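Course notes, Manipulation Lab II
Unit 6: Slip during release and the late-open fault

These notes go with the second lab block. Read them before you work on the handover exercise. The grading sheet for the unit is separate.

6.1 The fault

The task is a plain pick and place: take a soft, round item from the mat, carry it to a dish, lower it, open the fingers, retract. The controller on the Gornberg bench ran this for most of June with no trouble. Then it began to retract with the item still in hand. The arm reached its release point, the log recorded "gripper open", and the arm moved up at normal speed. The item left the fingers somewhere on the way up and dropped onto the rim of the dish or past it.

The first reports called this a grip force problem. That was wrong, and two lab sessions went into tuning a value that had nothing to do with it.

6.2 What the log shows

The sequence step that opens the gripper does two things. It sends the open command, and it waits for a state flag before the next motion is allowed. In the faulty build the flag was set when the driver accepted the command. It should have been set when the measured finger position passed the open threshold.

On a lightly loaded bus the difference is too small to matter. After the Cellex logging module was added, the command queue got longer and the open command could sit in it for 20 control cycles. The retract motion used a different queue and did not wait.

Event 1365 in the shared log is the clearest case. Read it in this order:

- release pose reached
- open command accepted, flag set
- retract motion started
- 12 cycles later, first change in finger position

The last two lines are in the wrong order for a safe release. Everything else in the event is normal, including the force reading.

6.3 Why it counts as a safety matter

A dropped piece of fruit is cheap. The same sequence step is used in the Chaiyaporn exercise, where the item is a filled container, and in the two-arm handover, where the other gripper may be closed on the same item. If one arm retracts while both hold the part, the load goes into the wrists. The joint torque limit will stop the motion, but only after the part has been pulled.

Note also that the fault is silent. No alarm is raised, and the status lights show a healthy arm throughout. Do not treat the lights as proof that a step has finished.

6.4 The release point

Figure 6.2. Left arm over the plate, mandarin in the gripper, right arm raised clear.

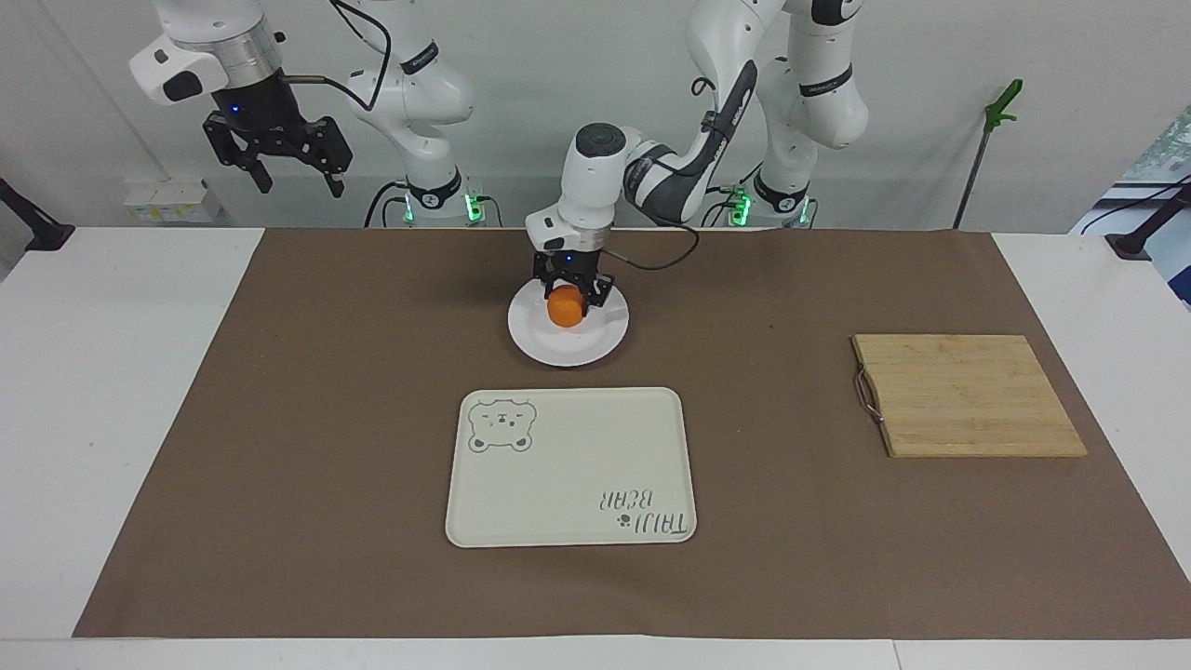
Photo: Mostier teaching bench, course archive

At a height like this one, with the item just above the plate, a late open is easy to miss by eye. The fingers are still closed, and the pose alone does not tell you if the open command has been sent. You need the finger position trace next to the motion trace. Plot both on the same time axis.

Keep the second arm parked well away from the release area while you test. It limits what a bad retract can hit.

6.5 The fix

Three changes were made, in this order:

1. The flag is now set from measured finger position.
2. The wait has a timeout of 3000 ms. On timeout the arm holds its pose and reports an error. It does not retract.
3. The first part of the retract runs at low speed, and the finger position is checked again before full speed is allowed.

Change 1 removes the cause. Changes 2 and 3 cover a jammed finger or a lost message - cases the old code did not handle at all.

6.6 Before the lab

Find event 1365 and mark the point where the retract should have been blocked. Bring the plot. Then write down what your own release step does if the position reading freezes at its last good value. The timeout in change 2 covers a reading frozen at closed. It does not cover a reading frozen at open, and your answer should say how you would detect that.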